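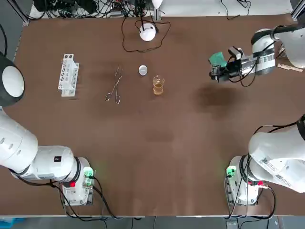 Auxiliar de laboratorio para preparación de puestos y material

Drullonska busca una persona para incorporarse a la sala de prácticas Nigam como auxiliar de laboratorio. El puesto depende de la coordinadora de la sala, Maureen Mapplebeck. La incorporación está prevista para octubre.

Referencia de la oferta: 2351

El puesto

La sala Nigam da servicio a los grupos de prácticas de la escuela y, por las tardes, a los cursos abiertos del programa Evo. Entre un turno y otro hay que dejar las mesas despejadas, reponer el material de cada puesto y comprobar que todo está en su sitio antes de que entre el siguiente grupo. La persona contratada se ocupará de ese trabajo de principio a fin y será quien responda cuando a un puesto le falte algo.

No es un puesto de investigación ni de análisis. Quien busque experiencia de banco en bioquímica o microbiología no la va a encontrar con nosotros. El trabajo consiste en ordenar, limpiar, etiquetar, reponer y anotar, y la mayor parte de la jornada se pasa de pie.

Funciones

Preparar el material de las mesas de acuerdo con la hoja de cada práctica.
Recoger el material al final del turno y separar lo que va a lavado, lo que vuelve al armario y lo que se retira.
Lavar y secar el vidrio. Revisar que no haya piezas desportilladas y apartar las que lo estén.
Limpiar los tableros entre grupos. Las manchas que no salgan con el producto habitual se anotan en el parte de la sala, con el número de mesa, y no se rascan.
Mantener al día las etiquetas de armarios, cajones y gradillas.
Llevar el inventario en Nenen, el programa de existencias que usa la escuela. El catálogo de la sala tiene ahora mismo 2318 referencias y hay que revisarlo entero una vez por curso.
Recibir los pedidos, cotejarlos con el albarán y colocarlos.
Avisar a la coordinadora cuando un consumible baje del mínimo marcado.

Requisitos

Título de grado medio de la rama química o sanitaria, o bien 2 años de experiencia demostrable en un laboratorio, una clínica, un centro educativo o un almacén de material técnico.
Español hablado y escrito. Las hojas de prácticas de Evo están en inglés, de modo que hace falta poder leerlas sin ayuda.
Manejo básico de hojas de cálculo.
Poder levantar cajas de material y trabajar de pie durante el turno.

Se valorará

Haber trabajado con inventarios informatizados.
Formación en prevención de riesgos o en gestión de residuos de laboratorio.
Experiencia en salas por las que pasan varios grupos en el mismo día.

No es necesario conocer Nenen. La primera semana incluye formación en el programa y en los procedimientos de la sala.

Condiciones

Contrato a jornada parcial de 19 horas semanales, con periodo de prueba según convenio. El horario es de tarde, con entrada a las 15:00. En época de exámenes la entrada puede adelantarse, siempre con aviso previo y con el acuerdo de la persona contratada. Las vacaciones se toman preferentemente fuera del periodo lectivo.

La escuela facilita bata, guantes y gafas. El calzado cerrado corre por cuenta de cada cual. Hay taquilla individual y un comedor pequeño con nevera y microondas, compartido con el personal de administración. En la sala no se come ni se bebe.

El salario es el que fija el convenio para la categoría de auxiliar, en proporción a la jornada. La cifra exacta se comunica por escrito a las personas que pasen a la entrevista.

Proceso de selección

La selección consta de una entrevista y una prueba práctica, que se hacen la misma tarde. En la prueba se entrega una hoja de práctica y un carro con material mezclado, y se pide dejar montado un puesto completo. Después hay que registrar en una tabla lo que se ha usado y lo que falta. Se tiene en cuenta más el orden y la exactitud del registro que la rapidez. No hay que traer nada preparado.

Las personas que no resulten seleccionadas recibirán respuesta igualmente. Si lo autorizan, guardaremos su candidatura para sustituciones durante el curso.

Cómo presentarse

Envíe su currículum y unas líneas sobre su experiencia a través del formulario de la página de empleo de Drullonska, indicando la referencia de la oferta. También se puede entregar en papel en la conserjería del edificio, en un sobre a la atención de Maureen Mapplebeck. No hace falta adjuntar copias de títulos ni fotografía; los títulos se pedirán solo a quien reciba una oferta de contrato.

Si necesita alguna adaptación para la entrevista o para la prueba, indíquelo en el formulario y lo tendremos previsto.

La oferta permanecerá abierta hasta que se cubra la plaza.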